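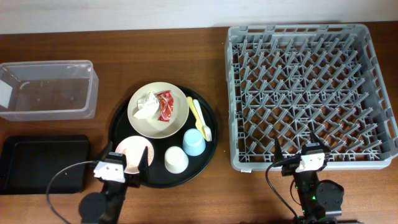 Tillow two-arm bench kit, table-clearing layout with tray and dish rack.

Tillow — two-arm bench kit for home and shared workshops

Tillow is a pair of small arms sold as a kit by Enura. It mounts to any flat tabletop at least 70 cm deep. Printed parts, motors, cables and fasteners are included. The power supply and host computer are not.

Assembly
Build time is around 6 hours for both arms. Set the motor IDs before the joints are closed; reaching the connectors later means removing the base cover. Leave a free loop of cable behind each gripper. A cable pulled tight at full wrist rotation will work loose from its socket.

Gripper and wrist camera
The Usetti fingers are supplied as a matched pair and fasten to the gripper bracket with two screws. Set the wrist camera so that both fingertips stay in view when open, and lock the mount before calibrating. Work over a dark, matte surface if one is available. Pale items such as a white egg then separate clearly from the background, and the fingers can be lined up by eye.

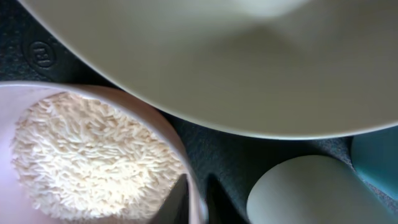

Grip force is limited in software and ships at 30 percent. Raise it in small steps, starting with objects that can be dropped. Loose food needs more care than crockery: with a bowl of uncooked rice filled nearly to its inner edge, as here, take the rim slowly and keep the wrist level. The Oláh controller board stores 3 force profiles, selectable from the host.

Spares
Fingers, brackets and cables are sold singly. Motors are sold per joint — state the joint number when ordering.

Page revised August 25, 2024.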